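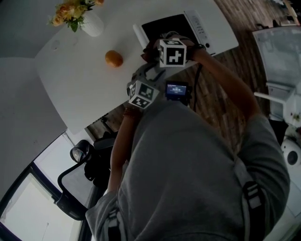
A hand-held gripper with marker cubes, held over a table with a vase of flowers and an orange.

The Skomasgate tracking fault was a failure in the hand-held gripper program run by Jirkance, a small robotics firm, and it is remembered fondly (if that is the word) by people who build such tools. The firm's Nisalero gripper carried printed marker cubes, so that software could work out where the hand was at any moment and later teach a robot arm to follow the same path.

The trouble came to light one December, when an arm trained on the recordings closed its fingers 30 millimeters short of nearly everything it was asked to pick up, and once swept a glass off a shelf. No one was hurt. Fatima Kruger, who looked after the recordings, patiently went back through 1000 of them and found that the position of one cube had been entered wrongly after a repair, turned by 90 degrees from how it really sat.

Her colleague Nosipho Baloyi wrote the check that followed, known as the Mabuza check, in which the wearer holds the gripper still for 5 seconds before each session while the software compares the two cubes. If they disagree, recording will not start. The older recordings were corrected where possible, and the rest were set aside.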